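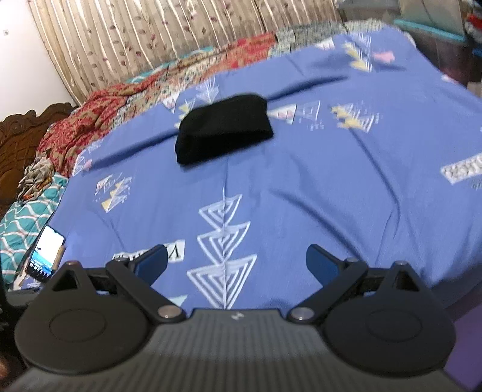 手持夹爪采的数据，换张床单就不灵了？Cita 小组这回给了个挺实在的办法

阅读时间：3 分钟

这两天我一直在翻 Cita 小组放出来的新结果，越看越来劲，赶紧写一条跟大家聊聊（本来打算周末偷懒的）。

先说他们在折腾什么。用手持夹爪采数据大家应该都不陌生了：人拿着夹爪在家里抓东西，相机装在夹爪上，录下来的动作拿去教机械臂。好处是不用把一整台机器搬进别人卧室，坏处嘛，家里实在太花了！格子被、印花床单、带图案的窗帘，再往床上扔一个黑色的软布包，模型经常分不清自己该看包还是该看床单上那些三角形。我自己去年也踩过这个坑，桌面上训得好好的，一到床上就对着花纹使劲夹。

Cita 这次的方法叫 Pomilen，思路说起来一点都不玄。以前大家习惯让模型从整幅画面里直接猜下一步怎么动，Pomilen 先让它回答一个小问题：两个指垫中间的这块地方，如果现在合上，会碰到什么？训练的时候，他们把同一段动作的背景花纹反复替换，要求模型对这个小问题的答案保持一致。花纹随便变，答案不许变，时间一长它就学会不理床单了。动作预测放在后面，用的还是很常规的网络，没有堆什么新模块。

数据量也不夸张，这点我特别喜欢。总共 1029 段示范，来自 13 户人家，全是卧室和客厅里的软东西：布包、袜子、毛巾、笔袋之类。没有刻意收拾过房间，手机摊在床上就摊着，被子堆着就堆着。替换花纹用的图库有 3000 张布料纹理，据他们说是自己一张张扫的（想想都手酸）。

测试放在 2 户没参与采集的人家里做。对照组用同样的示范、同样的训练时长，只是去掉那个小问题。结果在纯色床单上两边差不多，一换到花床单，对照组就开始乱跑，Pomilen 基本还能稳稳地往目标那边去。我最爱看的是他们附的失败记录，写得很老实：黑色物体放在深色毯子上还是容易丢，布包压扁以后，夹爪常常下得太浅，夹起一角又滑掉。还有一种情况是床单皱得厉害，褶子本身鼓起来像个东西，模型就兴冲冲地去夹褶子了，哈哈，这个我太懂了。

我有一点保留意见。现在换的只是花纹，布的起伏没有动，所以褶子这一关过不去一点也不意外。要是能把皱褶也一起变，训练成本肯定要涨，涨多少文章里没有提。另外，测试用的夹爪和采集时是同一款，指垫换个材料或者开口再宽一点会怎样，我也很想知道。

后续的话，Cita 说会在 Brophy 的公寓样板间里再做一轮，重点就放在叠起来的被子和毯子上。训练代码已经交给 Enametti 平台托管，目前能下载的是花纹替换那一部分，示范数据要等住户那边确认完隐私处理才放。我已经把替换脚本拉下来跑了，安装没遇到什么麻烦，就是默认会把替换后的画面全部存盘，硬盘小的朋友记得先把那个选项关掉，我昨晚就被塞满了一次……

等我拿自家那条花里胡哨的被套试完，再来更新。手上有类似数据的朋友也欢迎在评论区说说你们的结果，尤其是抓软包的！

最后更新：九月

本网站使用 Cookie 来改善您的浏览体验。继续浏览即表示您同意我们使用 Cookie。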